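Re: [arms-list] Parallel gripper or three-finger for kitchen things?
From: Thaís Moura
July 28, 2018

Hi Severin, hi everyone,

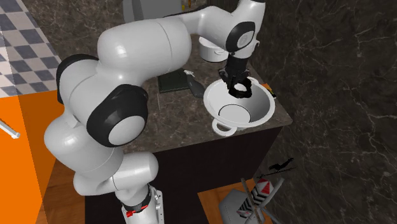 Sorry for the slow answer, I wanted to finish the bowl runs before I opened my mouth (and then the grandkids came for a week, so there you go!).

Severin Grabner wrote:
> We have budget for one gripper model this term and I'm leaning to the
> three-finger Kakby. Has anyone run it against a plain parallel one on
> bowls and pots? Simulation numbers are fine, we're all in sim here anyway.
> Also, does the wrist camera earn its keep?

I have, as it happens. Same arm, same controller, same kitchen, and I only swapped what was on the end of the wrist. I did 193 tries with the parallel gripper and 193 with the Kakby, with the bowl put down in a slightly different spot each time. The parallel one dropped or missed 41 of them and the Kakby missed 10, so on paper you're right and you can stop reading.

But do have a look at where the misses came from, if you have the patience. Nearly all of the parallel ones were approaches straight down with the fingers closing too far inside the bowl, where the wall slopes and there's not much to hold. Josué Araújo suggested one finger in and one out, right over the rim, and tilting the wrist a little before closing. I haven't got a full set of runs that way yet, but the first few have been so much nicer to watch that I'd hold off spending the money until October, when I hope to have the rest.

The Kakby also takes up an awful lot of room. With other things on the counter it bumped its neighbours far more often than I'd like, and I didn't count those as misses, which is a bit generous of me.

As for the wrist camera, I'd keep it, but add a fixed one off to the side if you can. Once the fingers are down in the bowl the wrist view is mostly gripper, and my favourite shade of black it is not.

Happy to send the logs to anybody who wants them, 867 files, so please tell me where to put them!

Warmly,
Thaís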